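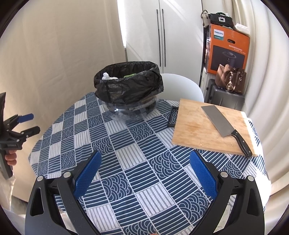 4.2 Recurring characters and screen time

Hondale ran for 7 seasons, and its recurring parts changed more than its leads did. We coded 604 scenes in which at least one recurring character speaks. Desby, the ferry clerk played by Nipon Nuchit, has the largest share of these. He enters late in the first season as a witness and has few lines until the writers give him a family in season three.

Ahmadpour treats Desby as a comic part. Our coding does not support this for the later seasons, where over 40 percent of his scenes turn on the custody plot and are played straight. The shift is plain in the January episodes – the ones Sunee Srisuk wrote alone – and it holds up to the finale.

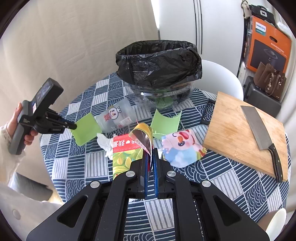 Figure 3. Snack wrapper held between blue finger pads, with a patterned tablecloth behind.

Ogola is a harder case. The part was recast after season two, and the two actors use different accents. Two coders, Inthanon and Pongsiri, first logged the role as two characters and later merged the entries. Keeping them apart would lower Ogola's scene count but leave the order of the top three unchanged.

We did not code scenes in which a recurring character is only talked about. Bovero, who is named often in the last season and never seen after his funeral, is therefore undercounted. Section 4.3 returns to him with the dialogue data.

Last updated 15/06/2021
3 comments
40 shares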